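Flunden guesthouses move to single booking calendar from May

Guesthouses and small inns in the Flunden valley will share one booking calendar from May, replacing the separate arrangements under which each house kept its own list and passed spare requests on by telephone. The change was confirmed on Thursday by the valley lodging association. It covers houses on the long-distance footpath between Flunden and the Vesach pass, and those on the cycle route that follows the river below it.

The calendar runs on software supplied by Stenon. Rooms offered through it will show the same price and the same number of free beds wherever a guest looks, whether on the association's pages, on the house's own site or at the desk in Flunden station. Until now a bed could be free on one list and sold on another, and double bookings had to be settled by hand on the evening of arrival.

"Most of the faults we dealt with last season were timing faults," said Meinrad Hubmann, who looks after bookings for the association. "A house sold a room at noon and wrote it down at six. In between, the desk sold it again."

Houses will pay a commission of 3 per cent on each stay booked through the calendar. There is no joining fee and no charge for stays that a house enters itself, for example when a walker knocks at the door. The commission is taken on the room price only. Breakfast, packed lunches, tourist tax and bicycle storage are left out of the sum.

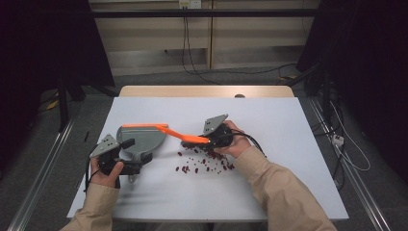 Lodging and Trails

The calendar holds each room as a separate unit with its own bed count, and dormitory places are sold one by one. A house can close a room for a night, a week or the whole season, and the closure takes effect as soon as it is saved. Houses with a weak connection, mainly those above the tree line, may send changes by text message. The system answers with a confirmation code, and a change without a code has not been accepted.

A request for several nights in different houses is handled as one trip. If one night in the chain is full, the guest sees the nearest house with a free bed and the extra walking time, and can accept or drop the whole trip. The earlier practice of holding part of a trip while waiting for an answer from one house is to end. Hubmann said that held beds had made up a large share of the empty places on busy weekends, and that several houses had stopped accepting holds in any case.

Walking times in the calendar are those painted on the trail signs. They take no account of snow, and the stage over the Vesach pass will be closed to bookings until the path is declared open. The inn at Vesach stands at 1600 metres and is usually the last on the route to take guests. Its rooms will appear in the calendar from the start but cannot be chosen before the opening is announced.

Payment and cancellation

A deposit of 50 per cent of the room price is due when the booking is made. The rest is paid at the house, in cash or by card where the house has a terminal. The calendar marks houses without a terminal, and the confirmation sent to the guest repeats it. At present there is no cash machine between Flunden and the pass.

Cancellation terms are the same for all houses. Up to a week before arrival the deposit is returned in full. After that it is kept, unless the path authority has closed the stage leading to the house, in which case the guest may choose between a refund and a new date in the same season. Closures are read from the authority's own notice list twice a day, in the early morning and at 4 p.m. A closure posted after four will be dealt with the next day but counts from the time at which it was posted.

Guests who simply do not arrive are charged 100 per cent of the first night. The rule existed before in most houses but was seldom applied, as few of them held card details. Under the new terms the details are kept by Stenon until the day after departure and then deleted. The houses themselves do not see them.

Groups are treated differently. A party that takes more than half the beds in a house must be confirmed by that house in writing, and the calendar will show the request as pending until it is. The house has two working days to reply. If it does not, the request lapses and the deposit is released.

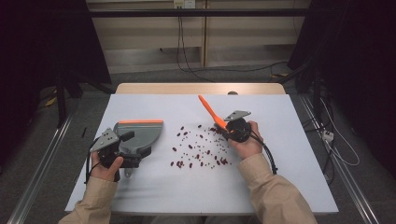 Small dark red beans on a white tabletop.

Luggage transfer will be sold on the same page. The work stays with Ó Riain, the carrier that already moves bags on the lower stages. Bags must be at the door of the house by half past eight and are delivered before five. The weight limit per bag does not change, and each bag needs a label with the booking code, printed or written by hand. A bag without a code is left where it is.

On the upper stages the vehicle cannot reach every house. For those, bags are left at the nearest road point in a locked box, and the guest is sent the number for the lock with the booking. The association has asked the houses concerned to state the distance from box to door in their entries. Three had done so by the time the terms were published.

Bicycles are not carried as luggage. Riders who want to leave the river route and walk a stage may store a bicycle at any house marked with the bicycle sign, for as many nights as their booking lasts. Storage is under a roof and can be locked, but charging points for electric bicycles are not part of the standard. Houses that have them may add the fact to their entry, together with any charge.

Changes to house entries

Each house has been asked to check its own entry before the calendar opens. The required fields are bed count by room, shared or private bathroom, meal times, languages spoken, use of kitchen, drying room, dogs and latest time of arrival. Free text is limited to a short paragraph. Ratings from other booking sites will not be copied across, and the association does not intend to collect its own in the first season.

The field that has caused most discussion is the use of the kitchen. Some houses let guests cook, some allow only a kettle, and some have a shared kitchen in winter and serve meals in summer. The first form offered a plain yes or no. After objections from owners it was replaced with four options and a date range, and houses that filled in the first form must do so again.

Rupert Ruchti, who keeps a guesthouse on the second stage, said the form had taken him most of an evening. "The beds are easy. Then you come to the drying room, and I have a boiler cellar with a line across it. I put yes," he said. He expects to lose some direct bookings to the calendar but said he would keep his own telephone list for returning guests. The terms allow this, provided the rooms are closed in the calendar at the time they are promised.

Prices may be changed at any time for nights not yet sold. A price already confirmed to a guest stands. The calendar has no automatic pricing, and owners voted against a trial of it. Houses may set one price for weekdays and another for weekends, plus a single supplement. Discounts for children are entered by age and apply to the bed, with meals listed separately.
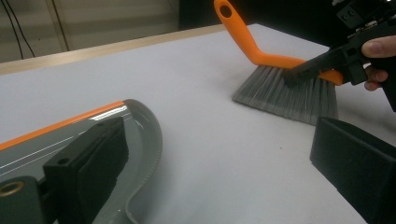

Old bookings and the changeover

Bookings already made for the coming season remain valid on the terms under which they were made. Houses must enter them by hand before the opening, and the station desk in Flunden will help those that keep their records on paper. Guests do not need to do anything. Those who booked by telephone and have no written confirmation may ask the house for one, and it will carry a code from the new calendar.

The desk will close for two days for the changeover. During that time it will sell maps and bus tickets but will take no room requests, and calls to the booking line will be passed to a recorded message. The old request form on the association's pages will be switched off on the first of the two days. Messages sent to it after that will be returned to the sender.

The contract with Stenon runs for two seasons, with a right to end it after the first. Fault reports from the houses will be collected by Hubmann and passed on weekly. If the system is out of service, houses are to fall back on the printed arrivals list, which the calendar sends to each of them every evening at 8 p.m.

Houses outside the valley may apply to join from the autumn. Two on the far side of the Vesach pass have asked for the terms. They belong to a different tourist tax district, and the calendar can hold only one rate at present.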